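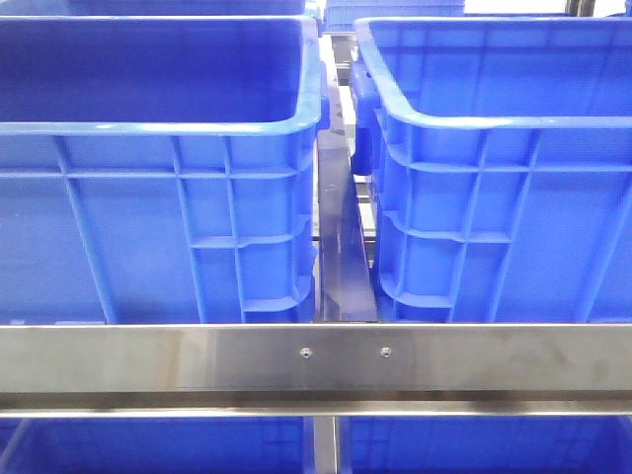 What is Skulten?
Skulten is a chain of shoe and leather-goods shops based in the port town of Grirnia, best known for mending what it sells and for its long wooden fitting benches.

Skulten (the company has dropped the words "and Daughters" from its signs, though they remain on its headed paper) began as a single repair counter in the covered market at Grirnia and grew, rather slowly by the standards of the trade, into a family of 20 shops spread along the coast and a little way inland. It sells walking boots, school shoes, sandals, belts, satchels and a small but much-loved range of slippers, and every branch has a workbench where heels and soles can be replaced while the customer waits.

Early years
The business was started by Latifa Benmoussa, who had learned shoe repair from an uncle and rented a stall between a fishmonger and a seller of buttons. Her first stock was made up entirely of shoes that had been brought in for mending and never collected, which she cleaned, resoled and put out on a plank with handwritten tickets. Customers who had come in for a heel found themselves going home with a second pair, and within a few seasons the plank had become a proper set of shelves.

The name is usually traced to the old ropeworks lane, Skulten Row, where Benmoussa later took her first real shop. It was a narrow place with a very deep window, and she filled the window with lasts, awls and tins of wax as well as shoes, so that people walking by could see something of how the work was done. That habit has stayed with the company ever since, and the deep window is still copied, where the building allows it, in newer branches.

Growth along the coast
Expansion began in earnest when Nabila Morsy joined as a partner. Morsy had managed the footwear floor of the Badawi department store and brought with her a good knowledge of sizes, suppliers and the rhythms of the school year, which matter a great deal to anybody selling children's shoes. The second branch opened in Satton, in a former seed merchant's premises opposite the bus station, and its takings overtook those of the original shop by the following March.

From then on the company tended to open one branch at a time and to wait until it had settled before looking for another. It showed a fondness for older buildings on side streets, where the rents were kinder, and for towns that had lost their last cobbler. A proposed shop on the upper level of the Satton shopping centre was talked over for a long while and finally dropped, partly over the landlord's rule that no machinery could be used on the premises. A Skulten shop without a workbench was felt to be hardly a Skulten shop at all.

Shop design
The look of the branches owes most to the designer Ayman Filali, who was asked to tidy up the Skulten Row shop and ended up drawing plans for all the others. Filali kept the things regular customers had grown used to, such as the smell of wax near the door and the slightly too low stools, and built the rest around a long fitting bench running down the middle of the room. Families can spread out along it, and staff can serve several people without dashing from corner to corner.

Walls are painted in a warm off-white, with the shelving left as plain timber. Boots go at the back, near the repair counter, and slippers go by the till, where (as the company cheerfully admits) people buy them on a whim. The largest branch has a sales floor of 289 square metres and includes a mezzanine for satchels and luggage. The smallest, tucked under the railway arches at the edge of Grirnia, has no stockroom to speak of and takes a delivery every morning before 8 o'clock.

Repairs and the returns shelf
Repair work has always sat alongside selling, and the two are run from the same till. A customer who buys a pair of boots is given a card good for 3 free heel repairs, a custom that goes back to the market stall and has outlived several attempts to simplify it. Mostafa Ashour, who ran the workshop side for many years, wrote the short handbook still given to new menders, a friendly and rather rambling document with a good deal to say about glue.

Shoes left unclaimed are kept for a season and then moved to what is known as the returns shelf, where they are sold cheaply after cleaning and resoling. The shelf has its own faithful following, and in some towns there is a small queue for it when the doors open.
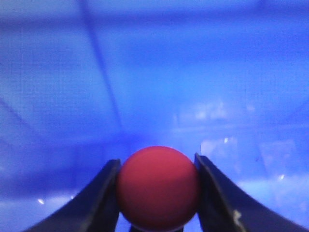 Ownership and staff
Skulten remained in the hands of its founding partners until Benmoussa's retirement, when her share was divided between her two daughters and a trust set up for the staff. Adel Erraji, who had begun as a Saturday boy at the Satton branch, became managing director soon afterwards. The company employs more than 108 people, most of them within walking distance of the shop they work in, and new sales assistants still spend their first weeks at the repair counter before they are let loose on the fitting bench.

Online sales
The company was slow to sell over the internet and its website is still fairly modest. Slippers, belts, laces and polish can be ordered for delivery, but children's shoes can only be reserved online and must be tried on in a branch. Repairs may be sent by post to the Skulten Row workshop, which returns them in the same box with a fresh pair of laces.

See also
Badawi (department store)
Covered market, Grirnia
Shoe repair
Skulten Row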